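Warum hat die Kugel einen weißen Punkt?
Kinderseite Licht & Dinge, Text: Charoen Khunthong, September 2022

Schnell erklärt, weil gleich Pause ist und ich noch die Taschenlampen einsammeln muss.

Also. Ihr nehmt etwas Schwarzes in die Hand. Eine Murmel, einen Knopf, einen lackierten Griff. Schwarz, klar. Aber guckt mal genau hin: irgendwo sitzt fast immer ein heller Fleck. Mitten im Schwarz! Aufgemalt? Nein. Probiert es aus, reibt mit dem Daumen drüber. Bleibt da. Dreht das Ding. Der Fleck dreht sich nicht mit. Komisch, oder?

Der Fleck ist Licht. Eine Lampe oder ein Fenster, nur winzig klein.

Licht fliegt geradeaus. Immer, bis etwas im Weg ist. Dann gibt es drei Möglichkeiten, und meistens passiert ein bisschen von allem:
Es wird geschluckt.
Es prallt ab.
Es geht durch.

Schwarze Sachen schlucken ganz viel. Darum sehen sie schwarz aus, es kommt kaum was zurück zu euren Augen. Aber wenn die Oberfläche sehr glatt ist, prallt ein kleiner Teil trotzdem ab, schön ordentlich wie ein Ball an der Wand. Das ist der Glanz. Bei einer Kugel zeigt jede Stelle in eine andere Richtung. Nur eine kleine Stelle schickt das Licht von der Lampe genau in euer Auge. Deshalb Punkt und nicht Fläche.

Jetzt das Durchgehen. Fensterglas: Licht geht fast ganz durch, ihr seht den Baum dahinter. Das heißt durchsichtig. Butterbrotpapier: Licht kommt durch, aber den Baum erkennt man nicht mehr richtig. Das heißt durchscheinend. Holzbrett: nichts. Heißt undurchsichtig, oder mit Fremdwort opak. Müsst ihr euch nicht merken. Samran Boonyarit, der bei uns die Bastelkisten packt, sagt immer „Baum, Nebelbaum, kein Baum“. Geht auch.

Und es gibt Sachen, da kommt alles zusammen, auf ein paar Zentimetern.
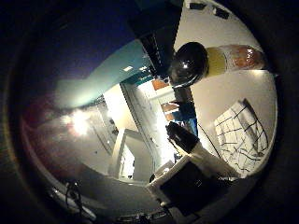

Schwarze Glanzkugel mit weißem Lichtfleck, daran ein Zylinder in Blassgelb und Orangebraun.

Vorne schluckt das Schwarz, und trotzdem blitzt es. Der Zylinder ist am anderen Ende durchscheinend und glänzt außerdem noch. Geht nämlich beides gleichzeitig: ein Teil vom Licht prallt an der Haut ab, der Rest wandert rein.

Warum dann orangebraun? Weil das Licht unterwegs Farben verliert. Weißes Licht ist eine Mischung, Rot, Gelb, Grün, Blau, alles drin. In orangefarbenem Material bleibt vor allem das Blaue stecken. Was wieder rauskommt, sieht warm aus, so wie Apfelsaft. Je dicker die Schicht, desto dunkler. Könnt ihr mit Saft testen: ein Fingerbreit im Glas ist hellgelb, von oben durchs volle Glas geguckt viel dunkler. Bei Tee genauso.

Auch gut: die Unterlage. Auf einem weißen Tisch sieht man Ränder viel besser als auf einem bunten. Und Weiß wirft Licht zurück, von unten gegen das Ding. Legt eine dunkle Murmel auf weißes Papier, dann seht ihr unten oft einen blassen Schimmer. Auf schwarzem Stoff ist der weg.

Weißes Papier glänzt übrigens nicht, obwohl es so hell ist. Es ist rau, mit lauter kleinen Fasern. Das Licht prallt in alle Richtungen ab, kreuz und quer. Matt heißt das. Schwarze Linien drauf schlucken das Licht, deshalb kann man überhaupt was lesen. Ohne Schlucken kein Buch!

Selber machen (dauert 10 Minuten)

Ihr braucht:
2 Taschenlampen
etwas Schwarzes, Rundes und Glattes
ein weißes Blatt
ein Glas Apfelsaft
Butterbrotpapier

Zimmer dunkel machen. Runterrollen, Vorhang zu, egal. Das runde Ding auf das Blatt legen. Eine Lampe an. Wo ist der Punkt? Zweite Lampe dazu, von der anderen Seite. Jetzt müssten es zwei Punkte sein. Lampe langsam bewegen, Punkt wandert mit. Dann die Lampe stehen lassen und selber den Kopf bewegen. Wandert auch! Das überascht die meisten.

Dann Butterbrotpapier vor die Lampe halten. Der Punkt wird größer und weicher.

Zum Schluss durch den Saft leuchten, auf das weiße Blatt. Welche Farbe hat der Fleck? Aufmalen, Namen drunter, fertig. Saft danach bitte nicht auf den Tisch stellen wo die Lampen liegen.

Nicht in die Lampe gucken und nicht anderen ins Gesicht leuchten. Und nie in die Sonne schauen, auch nicht durch Saft oder buntes Plastik.

Nächstes Mal, im Dezember: Warum ist Schnee weiß, wenn Wasser doch durchsichitg ist?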